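Paper Towels in the Workshop and Kitchen: Grades, Uses and Storage
Search this site Enter keywords Go
Sun 11 March
By Yvonne Heywood

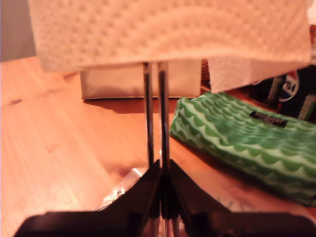

Embossed paper towel over a light wooden tabletop.

Paper towel is sold by ply, sheet size and embossing. Ply is the number of layers. Embossing presses small pockets into the sheet, which hold liquid and keep the plies from sliding. For general cleanup, buy a 2-ply embossed roll. Single-ply smooth towel is cheaper per sheet but usually takes more sheets for the same spill.

Spills on bare or oiled wood
Lay the sheet flat and press with the palm. Do not rub. Lift, refold to a dry face and press again. Finish with a cloth wrung out in plain water, then dry along the grain. A pale ring left after drying is moisture under the finish and often fades within a few days. A dark ring has reached the wood and will need sanding.

Glue squeeze-out
Wipe yellow wood glue while it is wet, using a damp towel, turning to a clean face with each pass. Smeared glue seals the pores and shows as a light patch under stain. If the joint can be left alone, wait until the bead turns rubbery and lift it with a chisel.

Applying finish
Embossed towel sheds lint into varnish. Use lint-free shop cloth for the last coats. Towel is acceptable for wiping off excess oil. Any sheet or rag carrying linseed or other drying oil can heat up and catch fire when bunched. Spread used pieces in a single layer outdoors until stiff, or put them under water in a lidded metal can. Do not drop them in the kitchen bin.

Greens and herbs
Line the container with one dry sheet, add the washed and spun leaves, and cover with a second. Replace both when they feel damp. Salad leaves stored this way in the Altden test kitchen kept 7 days. Basil does better in a glass of water on the counter.

Cast iron
Wipe out the warm pan with a dry sheet before washing. After drying on the burner, rub in a thin film of oil, then take a fresh sheet and wipe as if to remove all of it. Excess oil bakes on sticky.

What not to use it on
Plastic eyeglass lenses, camera lenses and soft clear plastics. Wood fiber can scratch coatings. Use microfiber.

Storage
Keep spare rolls off concrete floors and away from the sink cabinet. A roll that has been soaked and dried tears unevenly and should go to the shop for rough work. Precious Baloyi keeps hers on a length of dowel above the bench, loose end toward the wall, so it can be torn one-handed.

Contact us | Copyright Brimbridge Home Notes | Back to top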